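Unit 4 Handout: Bedroom Furniture and the Dressing Table
Home Staging and Interior Styling, evening stream
Notes prepared by Anitha Pinto

Read these notes before the practical. They cover the dressing table as a piece of furniture, how to set one up for display, and how to care for painted and carved surfaces. Bring your own tape measure and a soft pencil.

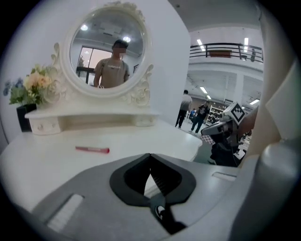 Last unit dealt with beds and bedside tables, which are mostly chosen on size. A dressing table is different. Buyers and tenants look at it for its character first and its measurements second, so it can set the style for a whole bedroom. It can also make a small bedroom feel crowded very quickly.

1. Terms

Vanity and dressing table mean the same thing in this course. Australian retailers use both, sometimes on the same price tag. A dresser is something else again: in some shops it is a chest of drawers, in others a kitchen piece with shelves for plates. When you write an inventory, use "dressing table" and add "with mirror" if the mirror is attached. If the mirror lifts off or stands separately, list it on its own line.

Scrollwork is curved, leafy ornament, either cut into the surface or standing up from it. Raised ornament can be carved from the solid, carved separately and glued on, or moulded. On a painted piece you often can't tell which by looking. Don't write "hand carved" on an inventory unless you have paperwork that says so. "Ornate frame with raised floral decoration" is enough.

An upper shelf is the raised level behind the main top, usually directly under the mirror. It is for small items that are used every day. Some have little drawers built in and some carry a loose drawer unit that can be moved to either end.

2. Choosing a mirror shape

Oval mirrors soften a room with a lot of straight lines. They suit a white or cream table, and they go with floral ornament better than a square mirror does. The trade-off is that you lose glass at the corners, so a client who wants to see both shoulders will need a wider oval than they expect.

Before you fix the position of any mirror, sit down in front of it and look at what it shows. A mirror facing a window will bring the outside into the room, and a tree is a good thing to have in it. Ceiling lights are less welcome. A round fitting reflected near the top of the glass shows as a bright disc in every listing photo. Move the table, tilt the mirror if it has a pivot, or turn that light off for the photo and use a lamp.

Check the reflection again from the doorway. That is where most people first see the room.

3. Dressing the table for display

The most common fault in student work is too much on top. Work in this order:

Clear everything off and wipe down.
Place the tallest item at one end, not in front of the glass.
Place any small drawers or boxes on the upper shelf.
Leave the middle of the main top open.
Add one small personal item in a single strong colour.

The tall item is usually flowers. Artificial ones are fine for staging and we use them for most jobs. Peach and cream roses with green leaves work well beside white furniture, and a few small blue flowers stop the arrangement from looking like a wedding table. A black vase gives the white something to stand against. If the furniture frame already has roses on it, keep the flowers low enough that the two don't compete.

For the small item, a lipstick is the usual choice. Red reads clearly on a white top. Lay it down or stand it up, but don't put out five of them. Tharun Shenoy, who takes the photography unit, prefers it lying at a slight angle. I prefer it parallel to the front edge. Either will be accepted in your assessment.

4. Care of white painted furniture

Dust collects in the hollows of carved ornament and shows grey against white paint. Use a soft, dry brush first, working from the top down. A cloth will catch on petals and leaf tips and can chip them. After brushing, wipe flat surfaces with a barely damp cloth and dry them straight away.

Do not spray glass cleaner on the mirror. It runs down into the join between glass and frame and lifts the paint. Spray the cloth instead.

Make-up marks should come off with a little mild soap. Lipstick is greasy, so blot it before you wipe or you will spread the colour. Never use a melamine sponge on a satin finish – it leaves a dull patch that shows from across the room.

Lift the table from under the frame when you move it. Don't lift by the upper shelf or the mirror.

5. Practical task

Work in pairs. Each pair will set up one dressing table from the Rosales or Skavamholm range, using items from the prop shelves. You have 10 minutes to dress it and 2 minutes to check the reflection and make changes. Write a one-page inventory with correct terms, then swap tables with another pair and mark up theirs.

Hand in the inventory by 9 pm. If yours is going to be late, email me before class. The reading for Unit 5 is the chapter on wardrobes and hanging space, plus the Katent fitting guide, pages 2 to 9.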